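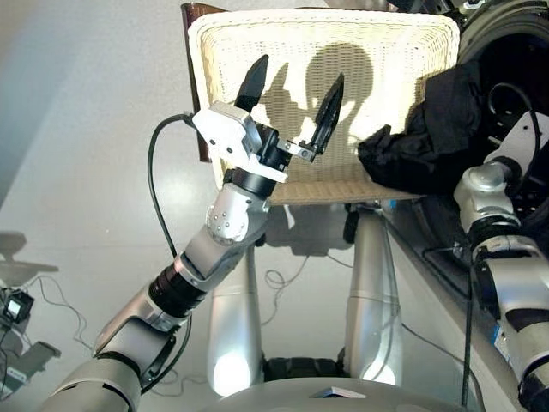 3.3 Textiles resting on open baskets

Figure 3. White wicker basket with a crumpled black cloth over its right side. The cloth hangs down past the edge. The denser weave of the lower rim band is visible.

The previous section dealt with textiles placed on furniture. This section deals with textiles placed on, in, or against open baskets. The two groups overlap in practice, as a basket is often kept beside a chair or on top of one, and a garment dropped in that area may touch both. For coding purposes, a textile was assigned to the basket group when the basket carried the larger share of its weight, or when the two coders judged that removing the basket would cause the textile to fall. All remaining cases went to the furniture group and are covered in Section 3.2.

The Narkance inventory contains 300 entries in which at least one loose textile is recorded together with at least one open container. The entries come from five apartments in Durnville. Plastic tubs, cardboard boxes, and fabric bins were retained in the inventory but are left out of the present analysis, which is limited to woven baskets with a rigid or semi-rigid wall. Baskets with a lid were included only if the lid was off or open at the time of the entry.

3.3.1 Position classes

Each entry was placed in one of 3 position classes. The classes follow the Musetti scheme for household storage, with one change described below.

Class A, contained. The textile lies fully below the top opening of the basket. It may be folded, rolled, or simply dropped in. No part of it crosses the rim.

Class B, crossing. Part of the textile lies inside the basket and part of it hangs outside. The rim forms a line of contact along which the fabric bends. Sleeves, trouser legs, and towel ends make up most of the crossing material.

Class C, draped. The textile rests on an outer surface or an edge of the basket and hangs from it, with no requirement that any part be inside. The cloth in Figure 3 was coded as Class C on the basis of the length that hangs over the right edge of the wicker. Classification does not depend on whether the basket holds anything else.

The original Musetti scheme joins Classes B and C under the single heading "overflow." We separated them after the first round of coding. The word "overflow" suggests a basket that has been filled past its capacity, and a large share of the draped entries do not fit that reading. A cloth can be laid over the side of a basket that is nearly empty. In those entries the basket is being used as a rail or a hook would be used, and grouping them with full baskets hid the difference.

3.3.2 Contact between fabric and weave

The surface of a woven basket differs from that of a painted or varnished board in ways that matter for where a textile ends up. A fine, regular weave presents many small ridges. Knitted fabric tends to catch on these ridges and stays where it was dropped. Smooth woven fabric, such as shirt cotton or lining material, slides more easily and is found lower on the wall or on the floor beside the basket. Rounded corners make this more pronounced, as there is no sharp edge on which a fold can settle.

Many of the baskets in the inventory have a rim band in which the weave is tighter than on the wall. The band stiffens the opening or the base, depending on where it is placed. Where the band was at the top, crossing textiles usually bent sharply at the band and hung straight from it. Where the top edge was finished with the same weave as the wall, the bend was softer and the fabric often followed the curve of the basket for some distance before hanging free.

Snagging was recorded as a separate yes or no item. It was noted when a thread, loop, button, or label was caught in the weave firmly enough that the textile could not be lifted straight off by hand. Snags were most often found near broken or lifted strands. They were rare on baskets coated with paint or lacquer, where the strands are held together and the gaps between them are partly filled. The inventory does not record the age of the baskets, so wear can be judged only from the surface.

3.3.3 Orientation of the basket

We had expected baskets to stand on their base with the opening upward. This was the common position, but a separate code had to be added for baskets that were tilted, laid on one side, or propped against something. A basket in one of these positions has lost part of its function as a container. Its wall or base faces outward and becomes a surface on which other items can be placed or from which they can hang.

Orientation was coded as upright, tilted, on side, or not determined. The last value was used whenever the opening could not be located with confidence. It was used more often than planned, particularly for baskets with rounded corners and the same weave on the base as on the wall. In such cases the two coders frequently disagreed on whether they were looking at a side or at the base. Disagreements were not settled by majority or by appeal to a third coder - the entry was set to "not determined" and kept in the data.

Draped textiles were found in every orientation. Contained textiles were, as expected, mostly limited to upright baskets, with a smaller number in baskets lying on one side. A textile in a basket lying on its side was coded as contained only if it lay fully behind the plane of the opening.

3.3.4 Color and visibility

The Geraghty form, on which the inventory sheets are based, asks for one main color for each textile and one for each container. Mixed and patterned items receive the code for the color that covers the largest area. Shades are not separated. Creamy white and light beige wicker is entered as white, and all dark fabric without a clear hue is entered as black.

Contrast affects the reliability of the remaining codes. A dark textile on a pale basket has a clear outline, and the coders agreed readily on where it started and ended. Interior folds in the same textile are harder to follow. Black fabric returns little light, so that a crumpled garment may be read as a single mass with no visible collar, sleeve, or hem. For this reason the item type of many dark textiles was left at the general value "cloth," even where the size would be consistent with a shirt or a small towel. The item in Figure 3 has this value.

The reverse applies to pale textiles on pale wicker. Item type was often easy to establish from seams and stitching, while the boundary between fabric and weave had to be judged from texture. Shadows gave further trouble. A shadow falling across white wicker is gray and soft-edged, and in the first round a few shadows were entered as gray textiles. All entries with gray as the textile color were checked again before the second round, and the false ones were removed.

3.3.5 Sorting state

Sorting state describes whether a textile appears to have been put in place with care. It has 3 values: folded, arranged, and crumpled. "Folded" requires at least one straight fold and two layers lying flat. "Arranged" covers textiles that have been spread or hung evenly but not folded. "Crumpled" covers the rest.

The crumpled value is common in Class C. A garment laid over the edge of a basket usually keeps the creases it had when it left the hand, and the hanging part is too short for its own weight to pull them out. Arranged textiles in the same class are mostly towels and dishcloths, for which hanging over an edge serves as a way of airing them. It would be useful to know which draped garments were waiting to be washed and which were waiting to be worn again. The inventory cannot answer this. Sorting state was coded from appearance alone, and a clean shirt dropped over a basket looks much like a worn one.

We therefore make no claim about laundry status anywhere in this section. Terms such as "hamper" and "laundry basket" were also removed from the coding sheets, as they build an assumed use into the name of the object. The same basket may hold towels in one entry and toys or magazines in another.

3.3.6 Limits of the basket group

Three limits should be noted. Entries in which the basket was largely hidden by the textile are probably missing from the group, as the coders had no way of identifying the support. Such entries would fall mainly in Classes B and C, so the share of contained textiles may be overstated. Next, the material of the baskets was recorded by appearance. "Wicker" is used here for any finely woven surface of that type, and no attempt was made to tell willow from rattan or from paper cord.

The last limit concerns furniture close to the basket. Dark wooden uprights seen beside or behind a basket were entered as "chair, probable" when no seat could be made out. These entries were kept in the basket group if the textile met the weight rule given at the start of this section. Moving them to the furniture group would increase the number of chairs in Section 3.2 but would not change the order of the position classes reported there.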